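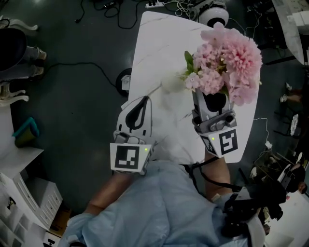 Two grippers, one bouquet. Flower table, Lullmont robotics club.

Lullmont Robotics Club needs people for October. Arms and hands wanted, brains optional (kidding, bring both)

Quick version: we're a student club, we have a project called Bech, and we're short on hands. Bech is teaching a two-arm robot to do small household jobs, starting with flowers. Pick up a stem, pick up a bunch, put it in something upright, tidy the table after. Sounds easy. Robots are terrible at it. So we hold the grippers ourselves, do the job over and over, and the recordings go into training. Each go is called a take. Goal for this round is 1290 usable takes. We have 426. You see the problem.

Who we want

Operators, 10 spots. You wear the gear and do the tasks. No experience, we train you the first evening. Steady hands good, patience better. Either hand dominant is fine, but you'll be using both at once and it feels weird for the first half hour. Long hair tied back please, cables go along your arm and they catch.

Table runners. Reset the flowers between takes, call out the start and stop, write down what went wrong. Honest notes matter more than neat ones. If a stem got dropped, write dropped.

Data people. Sit with a laptop, check each take right after it comes in, toss the bad ones. Some Python helps. If you can open a CSV and not panic we can work with that. Two or three people for this, maybe four.

One person who likes fixing things. Straps, cables, worn finger pads, markers peeling at the corners. Kwok-wai Ho does this now along with everything else and would love to stop.

What you get

Not a wage, sorry, it's a club. But: dinner on every session night, a bus pass refund if you come in from outside town, and your name in the project report. Students can count the hours towards their practical credit, ask your advisor first because every department has its own form and we can't sign all of them. There's also a place for everyone who finishes on the trip to the Corninent student challenge in spring. We entered last year with one arm and came home with a lot of notes.

The 600 dollar parts grant from Bivico goes to parts. All of it. Please stop asking about a pizza budget, dinner is separate.

Hours

Sessions are evenings, 5:30 to 9. Doors open at 5 if you want to set up or just eat. We ask for at least four sessions over the month. More is great. Less than that and the training evening kind of eats all the time you have, so please be realistic when you sign up. Operators swap out every 20 minutes, your shoulders will thank you.
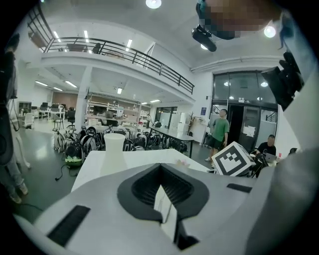 View from one of the grippers during a session. Bags go on the floor, long table to the right is for laptops.

Practical stuff

Closed shoes. Short or tight sleeves if you're operating, nothing floppy over the wrist. Water bottles with a lid only and never on the white tables. Sessions are recorded, video included, so you'll sign a consent sheet before your first one. Faces get blurred before anything is shared outside the club. If you don't want to be on video at all tell us, there's labeling work you can do from home.

Hay fever people, read this: flowers. A lot of them. There's a cube stacking task planned for later in the month, ask to be put on that one.

You need to be 18 or over, or 16 with a signed form from a parent. You don't have to be enrolled at Lullmont. Friends, roommates, parents all fine, last round one of our best operators was somebody's aunt.

How to sign up

Put your name on the sheet by the club room door or send a message through the club page. Tell us:

your name and how to reach you
which role, first and second choice
evenings you can NOT do
left or right handed
anything we should know (allergies, bad shoulder, etc)

Bernadette Bailly handles the schedule and will get back to you, usually same day, sometimes not if theres a deadline on. If you hear nothing after three days write again, it got buried. Questions about the gear or the code go to Kwok-wai.

Operator spots fill in the order we recieve them. Other roles stay open all month, just turn up at 5 and ask.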